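Paper mat on a white worktop: grain, tape and lint

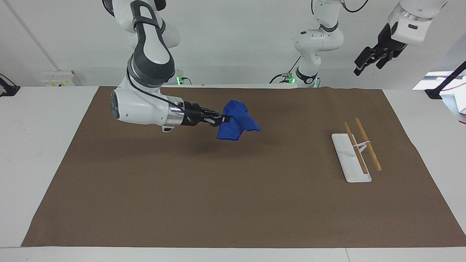
bradonley_bench
Posted Oct 9, 2022
I fold and sort small cloths on this table and cover most of the top with brown paper. The roll is 600 mm wide and I cut it to length. Two problems: the ends curl, and blue lint shows up on the white surface when I change the sheet. Is there a better covering?

wetari38
Reverse the sheet so the curl faces down, then tape the short ends only. If you tape all four sides it buckles when the humidity changes.

Piyumi Rathnayake
Disagree on the tape. I tape all four sides and have had no buckling since February. Paper weight matters more. What is yours?

bradonley_bench
No weight on the label. It came from Cemgate as general packing paper.

cemgate_user
Packing paper varies a lot between rolls. Weigh a cut piece and work it out from the area. As for lint, wash the blue cloths separately 3 times before use. New cloth sheds most in the first washes.

wetari38
Washing won't fix a cut edge. If the cloths aren't hemmed they will keep shedding. Check the corners first.

Piyumi Rathnayake
Agree with that part. I would still keep the brown paper. Blue against brown is easy to see, and a felt cover holds lint.

bradonley_bench
Will try a reversed sheet with the short ends taped, and weigh an offcut. Changing one thing at a time, so the washing comes after.

wetari38
Leave the new sheet flat overnight before taping.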